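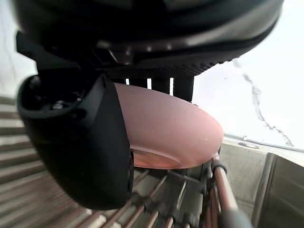 Wolamthorpe's water-saving claim gets a closer look

WOLAMTHORPE, December 2025 — The town says its kitchen water campaign has been a success. The numbers it put out this week don't quite get you there.

The campaign began in August, when households were asked to sign up, fit a free flow restrictor to the kitchen faucet and send in their meter readings. According to the town's summary, 731 households joined. Of those, 257 sent in a first reading, and 101 sent in a second one. The headline claim, that kitchens in Wolamthorpe are "using far less water," rests on those 101.

That leaves a lot of people out. Someone who bothers to read a meter twice and mail in the form is probably someone who was already careful with the tap. The summary doesn't say what happened with everybody else, and the town office did not answer when asked whether anyone had called them.

There is also the matter of the season. Water use here drops every fall, when people stop filling kiddie pools and hosing down driveways. A household meter can't tell a kitchen sink from a garden hose. 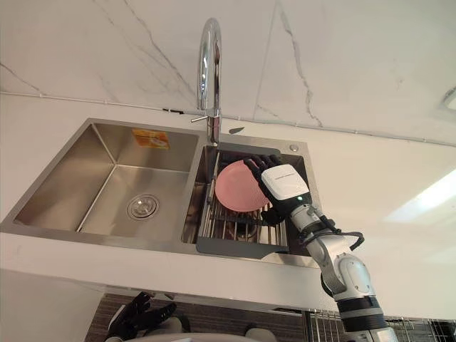
The restrictors came from Driva, which also wrote the section of the summary explaining how well they work. The company says its part was limited to "technical background." Maybe so, but the same wording turns up in the town's own press release, nearly line for line.

Tiina Hakala, who lives on the Motau side of town and signed up the first week, took hers off after a month. "It took forever to fill a pasta pot," she said. "The pot is the same size it was before. I was just standing there longer." She never got around to the second reading and says she was not reminded.

Her point is a fair one. A slower faucet saves water when you rinse a plate or wash your hands with the tap running. It saves nothing when you fill a pot, a kettle or a dishpan. The summary treats all of it the same.

None of this means the campaign was a bad idea. Restrictors are cheap, and some homes may well be using less. But the town now wants to extend the program for 2 more years and add the Kallio neighborhood, and it is asking for money to do it. A comparison with homes that didn't take part would be a good place to start — the billing office already has those readings.

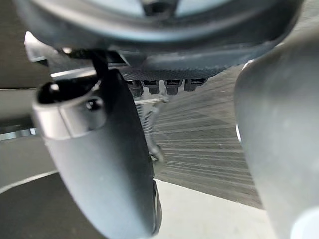
What happens next

The extension is due to come up at the next regular town meeting. Residents can ask for a paper copy of the summary at the front desk of the town office. The page with the meter results is near the back, after the section supplied by Driva.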